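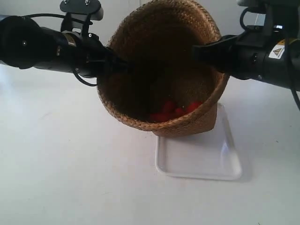 Old Molds, New Plastic: Reissuing the Stodedeo Walker

Collectibles / Production

When Eviron announced in February that the Stodedeo Walker would return to production, most of the talk among collectors was about the box. The original had a painted front panel and a window on the right side, and people wanted to know whether the window would be kept. It was. The harder questions were about the plastic, and they took a good deal longer to settle.

The Walker is a snap-together kit of a four-legged transport, sold without glue or paint. It ran for a few years, went out of production, and has since been traded at prices that depend almost entirely on the condition of the knee joints. A complete kit has 662 parts on numbered runners. Most are hull plates and small surface details that do nothing but sit where they are put. The joints are different. Each knee is a ball held in a split cup, and the fit between the two decides whether the model will stand.

Eviron did not make the first version. It bought the line, the artwork and the surviving tooling from the estate of the original maker, and moved the molds to its plant in Jirkmont. Reissues from old steel are common in model kits, and the reasons are simple. A mold is the most costly item in the life of a kit. If it can be cleaned and run, the new owner is spared the design work and the cutting.

The trouble is that a mold is cut for one material. Plastic shrinks as it cools, and different plastics shrink by different amounts. A cavity is always made a little larger than the part that comes out of it, and the extra size is chosen for the resin the maker means to use. The Walker hull was molded in polystyrene, which is easy to match today. The joints were molded in a blend that is no longer sold.

Cheng-en Sin runs tooling at Jirkmont and was given the job of finding a substitute. The first trial used ABS for the cups and acetal for the balls, a pairing found in many posable kits.

"It was fine on the bench," Sin says. "Then you put the hull on top and left it overnight, and the rear legs had started to spread."

Two causes were possible. Either the cup was too wide, or the ball was too slick. Acetal has low friction against most other plastics, a useful property in a gear and a poor one in a knee that has to hold a fixed angle under load. Sin had both parts measured and found that the cup was within its limits but the ball came out small. Acetal shrinks more than ABS does, and a cavity cut for the old blend gave a ball that was undersized before friction came into it.
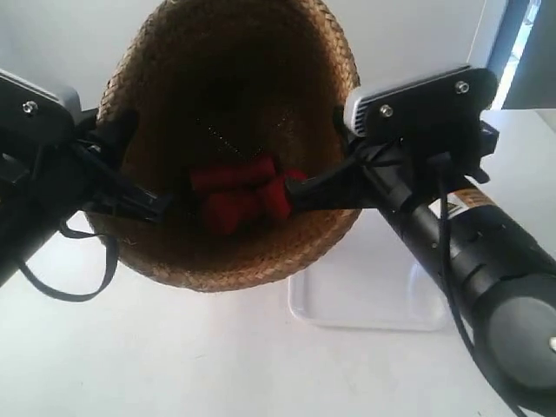
The usual fix is to add steel or remove it. Removing is easy. A cavity can be cut larger with very little risk, and a larger cavity makes a larger ball. But once the steel is gone the change is permanent, and Eviron had agreed in the sale to keep the original tooling in a state that could be run as found. So the joint cavities were left alone, and a new insert was cut for the balls only. The insert drops into the same mold base and can be lifted out again.

With the new insert the ball could be sized for whichever resin was chosen, and the acetal was dropped. Both halves of the joint are now ABS, in two grades, with the cup slightly softer than the ball. Like plastics rubbing together tend to wear, and the knee will loosen if it is worked back and forth for long enough. Sin's view is that a display kit is posed a few times in its life and then left on a shelf. The test was run on that basis, and some collectors on the preorder list have objected to it.

Their objection has some weight. The first Walker was sold as a toy as much as a model, and many of the surviving ones were played with hard. Eviron's answer has been to pack three spare cups in each box, on a small runner of their own. Swapping one means taking off the outer knee plate, which is a friction fit and comes away with a fingernail.

Color

Joint fit can be measured. Color is more of a problem, because the thing being matched has changed.

The original hull was a light gray. Nearly every example in private hands is now somewhere between that gray and a dull yellow. Sunlight is the main cause, but kits kept in closed boxes have shifted too, and parts from a single runner can differ depending on which side faced the cardboard. Matching the new plastic to an old part means choosing which old part.

Eviron had no color standard from the first run. What it did have was a sealed bag of molding pellets found in a drawer with the shipping papers. Pellets age as well, but slowly when kept cool and dark, and the center of a pellet ages less than its skin. A handful were cut in half and read on a color meter, and the readings were used as the target. The result is cooler and a little bluer than most owners remember. Set beside an old Walker it looks wrong, and this is likely to be the first complaint in the reviews.

A second gray was considered, warmed up to agree with aged kits so that owners could use reissue parts for repair. It was turned down on cost. Each color change on the press means purging the barrel until the old shade is gone, and light grays show contamination from almost anything.

Marking

Collectors of the original had one demand that all sides agreed on. They wanted to be able to tell the two apart.

A reissue from original molds is, part for part, the same object as the first edition unless something is done to it. The price gap between the two makes that a risk. Sellers have passed off reissue parts in other lines by rubbing them with tea or leaving them on a windowsill. Eviron has added a small raised letter inside the hull floor, where it can be read with the top off, and another on the back of each knee plate. Both are made by swapping a pin in the mold, so the steel itself is unchanged. 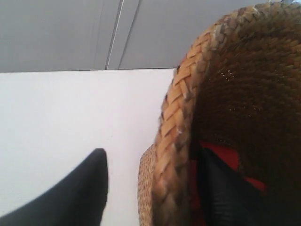
The hull letter will not help a buyer looking at photos of a finished model, and the company does not claim that it will. The knee plate letter can be checked in a few seconds by a seller who is willing to take the plate off. A seller who is not willing has told the buyer something as well.

Decals are the other place where the two editions part ways. The original sheet was printed on thin carrier film with a glue that has mostly failed. Uncut sheets from old kits tend to break up as soon as they touch water. The new sheet was redrawn from scans by Wei, the print house that also handles Eviron's instruction books. Line weights were kept, and the typeface for the hull numbers was rebuilt from the cleanest surviving sheet. One error was left in place: the port and starboard arrows on the rear hatch are reversed, as they always were.

The run

The first production run is 3,089 kits. The odd figure comes from the preorder count plus a fixed allowance for damaged boxes, missing runners and spares. There will be no stock held for shops on this run. A second is planned if the molds come through the first in good order, and that will be decided after they have been stripped and checked for wear at the parting lines.

Flash is the thing to watch for. Where the two halves of a mold meet, years of use round over the edge of the steel, and plastic creeps into the gap and leaves a thin fin on the part. The hull molds had been stored greased and were in fair shape. The detail molds had not, and two of them needed welding and recutting along the edge. Sample runners from those molds show a faint line across the antenna mounts that was not on the first edition. It comes off with a knife. Buyers who want an untouched part will have to live with it.
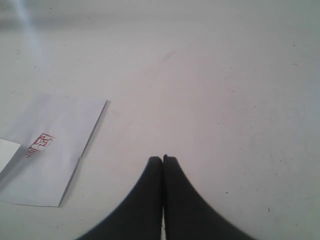 Black gripper fingers and a pale white tabletop.

Assembly follows the original order, with one change. The old instructions had the builder fit all four legs before closing the hull, which meant handling a heavy, floppy model for the last part of the build. The new book closes the hull first and adds the legs in pairs, rear pair first. The part numbers have not moved, so an old book can still be used with the new kit.

A few notes for those who have an order in. Cut the joint parts from the runner with a margin and trim them flush afterward, as a nick in the lip of the cup will cost more grip than any amount of wear. Do not oil the joints. Do not paint the balls. If a knee is too stiff on first assembly, leave it posed for a day before forcing it, and it will usually ease.

Eviron recommends a minimum room temperature for the first fitting, and it is printed on page 10 of the book, well after the step where it matters. The company says it will be moved forward in the next printing. Cold ABS is less forgiving, and the split in the cup is the place it will crack.

Kits ship from Jirkmont in order of payment. Replacement runners can be ordered singly by letter code, except for the joint runners, which are sold only as a set.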